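2023-02-05

Went into the office on a Sunday, which I said in July I would never do again. The building was warm for once and the vending machine owed me nothing. I had the whole afternoon to deal with the paperwork that has been living in a folder on my desk while I told people it was "in hand."

The folder is the gray kind with a little round clasp at the side, handed out when we moved everything over to Tiswood. Tiswood was going to make us paperless. We celebrated with stationery. I have shut mine maybe twice, and the rest of the time it has gone around with its mouth open, shedding receipts in elevators.

So the job was simple. Sort 140 pages, throw out whatever Brendisura has already signed off on, put the rest back in order and get the thing to close. The first part took until three. I found 19 copies of the same parking form and a menu from a place that shut before I was hired.

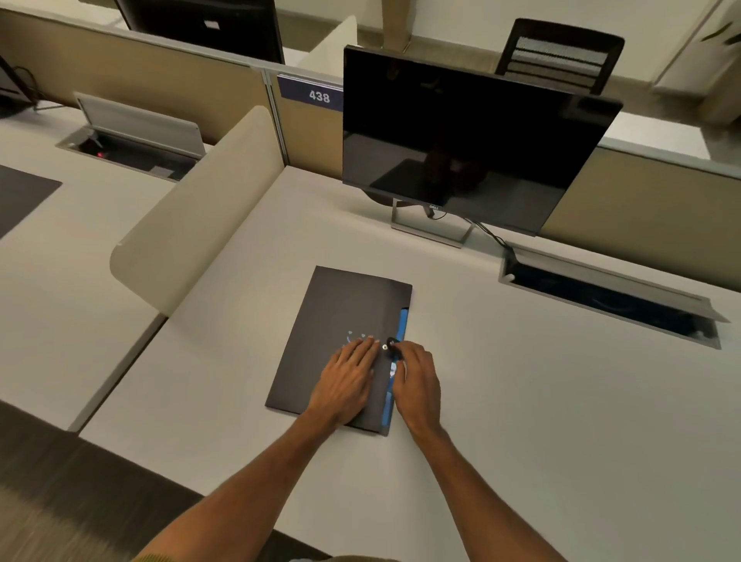
You could buy a bigger folder, according to the only other person in on a Sunday, who had stopped on the way to the microwave. Hemmin makes one with an elastic band and it never pops open. I said I'd think about it. I won't. A bigger folder would be full by spring – I know what I'm like – and then I'd own two problems and an elastic band.

Took out the Prokik invoices instead, all 54 pages of them, and put them in a drawer. I'm aware that this is moving and not filing. The drawer now sticks.

Clasp did catch in the end, around the fifth try, with a click so small I pressed it again to be sure and undid it. Closed it once more and left it alone.

Still have 5 forms that belong to no pile. They came home in my coat pocket and are on the kitchen counter under the pepper mill. Must buy lightbulbs. Soup for dinner, the last of it.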